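Blocks and Boards – Gallery

Shape blocks and sorting boards from the club collection. The collection is kept in Punholm and listed by Consolacion Policarpio, who took over the catalog in May. It runs to 198 entries at present, most of them single sets in plain colors. The older Gorkus and Saludo sets are on their own page.

Click a picture for the larger version. Prints are available at 12 by 12 inches. Please give the page name when ordering.

The Brustorov boards will be added when their labels are finished.
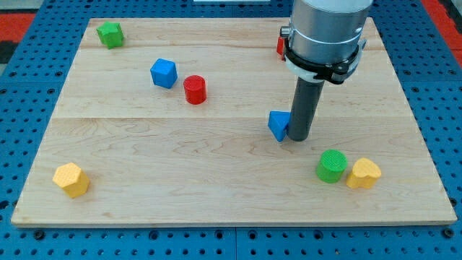 Punholm Block and Puzzle Club
Colored blocks on a pale wooden board, with the blue perforated table under it. The green star, blue cube and red cylinder are toward the left, and the yellow hexagon is by itself near the lower left corner. The blue triangle is right of center – one corner points down. The seam across the board and the wavy grain show well at full size.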